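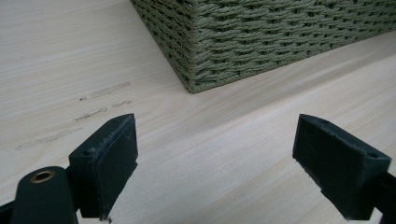 Maintenance notes: the hand-held gripper at the Dultham bench

29 August 2022

The gripper used at the Dultham bench has been in regular service since March. This post records how it is now inspected and adjusted, for the benefit of colleagues at Pravham who will shortly be setting up a second tool to the same pattern.

Inspection begins with the fingers open to their full width and nothing between them. The pads are examined first. On the present set the edge between the top face and the pad of the left finger is scuffed and frayed, and the lower edges of both pads have become ragged. Wear of this kind is recorded in the bench log and the pads are replaced at the next service. Loose material is trimmed with a sharp blade. It should not be pulled, as pulling lifts the sound part of the pad along with the damaged part.

The linkage is attended to next. Each joint is wiped with a dry cloth and moved through its full travel by hand. Any side play is noted before the screws are touched. Oil is not to be applied near the pads under any circumstances. We lost most of a morning at Fendstead to a single careless drop.

The two fingers must then be checked against each other. They should close on the center line and meet along the whole length of the pads. If one side arrives early, the stop on that side is backed out a little at a time and the check repeated. A strip of ordinary paper held between the closed pads shows an uneven grip well enough.

Finally, the tool is tried on the bench objects. The green woven basket is approached last. Its braided bottom border is firmer than the cord of the sides, and the two should be tried separately.

Annick Gautier keeps the spare pads in drawer 109, together with the screws and the closing gauge. The log had reached entry 916 when this was written. Entries should give the finger, the fault and the action taken, in that order. Settings for the Lis tool are held in a separate log and should not be copied across, as its linkage is longer and the stops sit differently.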